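Sterkcombe Utilities Forum > Water and Power > Conservation
Thread: Tiered water rates and the July meter switch

mparkwater
The town has posted the draft of the conservation ordinance. Summary for those who don't want to read the whole PDF:

- Tier 1 stays at the current rate, but the ceiling drops from 4,000 gallons a month to 3,000.
- Outdoor irrigation is limited to 3 days a week, before 9 a.m. or after 7 p.m.
- 2,163 service connections get the new Hirnard meters starting in July.
- Electric side: a voluntary peak-shift credit, terms not stated.

Comment period closes before the next council session. My objection is to the tier ceiling. It is set per connection with no adjustment for household size. A house with five people hits tier 2 on indoor use alone.
Marcus Park

cthib
Per-connection tiers are standard because the utility has no verified occupancy data. You can file an occupancy affidavit in some districts and get a higher ceiling. That adds billing staff and invites false filings. I would leave the ceiling where the draft puts it and lower the fixed charge.

mparkwater
Lowering the fixed charge moves more of the system cost onto volume. In a wet year revenue falls short and they come back for a rate increase. Page 14 of the rate study says as much.

cthib
Page 14 assumes no reserve draw. They have a reserve.

Elvia_F
Does anyone know the resolution of the new meters? The old ones on our street register in 100-gallon steps, so a slow toilet leak doesn't show until the bill comes.

mparkwater
The bid document says 1 gallon, read hourly, sent by radio. There is a leak flag when flow does not drop to zero in any 24-hour window.

Elvia_F
That flag is going to trip on every house with a drip line on a long schedule. Also on some ice makers and softeners. Has the threshold been published?

mparkwater
Not in the draft. I have asked.

cthib
The threshold matters less than what they do with it. If it only sends a notice, fine. The draft, section 6(b), lets the town assess a "continuing waste" fee after the second notice. No inspection required. I'd strike that clause before arguing about anything else in here.

latriceb
Disagree with striking it. We had a main-side leak next door that ran most of a summer. The owner lived out of state and ignored the letters. A fee is the only thing an absentee owner responds to. Put an inspection step in front of it and keep it.

cthib
I could accept an inspection step. As written it doesn't have one.

Elvia_F
Measured results, in case they're useful for comments. I swapped the aerators and the shower head in our house and logged the meter by hand for 4 weeks on either side. Indoor use fell from 171 gallons a day to 139. Toilets were not changed. The shower head accounts for most of it as far as I can tell, but I changed everything in one weekend so I can't separate the two.

latriceb
What flow rate on the shower head? Ours is a Fodar at 1.5 and the pressure upstairs is poor.

Elvia_F
1.75. Check your pressure at the hose bib first. If it's under 40 psi the head isn't the problem. We were at 58.

mparkwater
Pressure note: everything above the Domański Road tank runs low in the evening during irrigation season. Moving the watering window to after 7 p.m. will make that worse. I would have limited it to the morning only. That is going in my comment.

cthib
Morning only puts all the irrigation load in one block, and the pumps run on the electric peak for part of it. You'd be saving pressure at the tank and paying for it in demand charges. Stagger by address instead.

mparkwater
Staggering by address is already in there, section 4. It sets the days. It does not set the hours. If they set both I would withdraw the objection.

Draft of my comment is below the pictures. Corrections welcome before I send it.
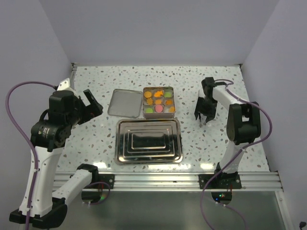
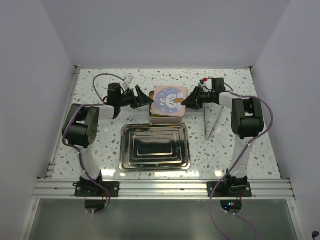 Draft comment, sections 4 and 6(b):
1. Assign irrigation hours as well as days by address.
2. Publish the leak flag threshold before meters go live.
3. Require a site inspection before any continuing waste fee.
4. Allow an occupancy adjustment to the tier 1 ceiling.

Imani Esposito
Items 1 to 3 I would sign. Item 4 needs a number or they will set it aside. Ask for 600 gallons a month per person above three, with renewal every two years. Also cite the section for the tier table, it's 3(a) in the draft and your heading leaves it out.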